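Whiteboards, and the bits we stick on them
Speaker notes, Sketstead study day, 27/10/2025

Start before the slides are up. Ask who has a whiteboard at home or at work. Then ask who has wiped it this month. Wait for the laugh, don't rush it.

I love whiteboards! Say so early. I have used one nearly every day since we moved into the Vultunholm rooms, and I still get a small thrill from a clean one. Most of this talk is about keeping them that way, and about the small stuff that gathers round them - pens, cloths, magnets, clips, the little plastic cases that nobody can find a home for.

Slide 2. The glossy surface. A good glossy board wipes beautifully and shows every lamp in the ceiling. At Vultunholm we had ours facing the window for the first term and half the group couldn't read the left side after lunch. Turning it a little sideways fixed most of it. If you can't move the board, move the chairs (two rows is plenty to shift) and write lower down.

Mention specks here. Little dark dots that stay after wiping are usually dried ink, and the trick is to draw over them with a fresh pen and wipe straight away. It feels wrong and it works a treat. Pass the cloth round if there's time.
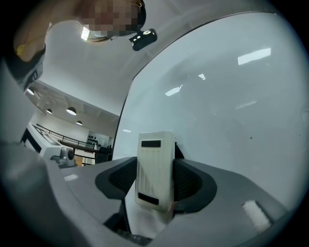
Slide 3. Small things need a place you can reach with one hand, because the other one is holding a pen. We tried a tray, then a shoebox, then a row of hooks. The tray won. Shallow, open, no lid, at elbow height. When we emptied the old cupboard at Standitz we found 237 loose bits, and more than 100 of them were pens that had given up. I kept the list, so show it if anyone asks.

Tell the Buenaventura story if we're on time. That was the room with one huge board and no ledge at all, so everything lived on the floor and got kicked under the radiator. We put up a narrow shelf in November and the change was lovely to see. People started putting things back without being asked, and the sessions began on time, more or less.

Slide 4. Labels. Keep them short and keep them on the front. A bit of white tape and a thick pen will do. I used to label the lids, which meant that once a lid went missing so did the name. Plain tape peels off when you change your mind, and you will change your mind, I'm on my fourth layout and enjoying it very much.

PAUSE. Water.

Slide 5. Sorting session. Everyone gets a handful from the bag and 13 minutes. Rules on the slide:
Test every pen on scrap paper.
Anything cracked goes in the bin bag by the door.
Cases with nothing in them go to the middle table.
No saving things for "spare parts"!

Walk about while they do it. Somebody will hold up a mystery object, so let the room guess first. Don't let it run over, the tidy-up is half the fun and we need the tables back.

Questions next. Likely ones: does spray ruin the board (check the maker's leaflet, I mostly use a damp cloth), and where do I get the trays (kitchen aisle, drawer dividers).

Leave the sign-up sheet by the urn. Take the pens home.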